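Pantry and bathroom table, in pictures
November
By Camenzind

We cleared two cupboards into one before the new shelves went up, and sorted it all on the big table with the blue-grey carpet top. Food was meant to go at one end and washroom things at the other. Most of it is headed for the Durkano shelving in the hall.

Drinks and boxes

Bottled tea with a black screw cap, a blue can, and the mug with the toothbrush leaning on it. The blue food box is on its side farther back.

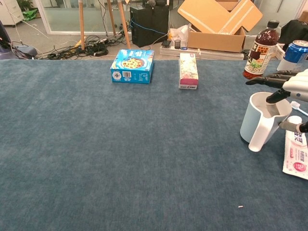 What went where

Tea and cans took the bottom shelf, 37 cm deep. Toothpaste went back to the washroom drawer.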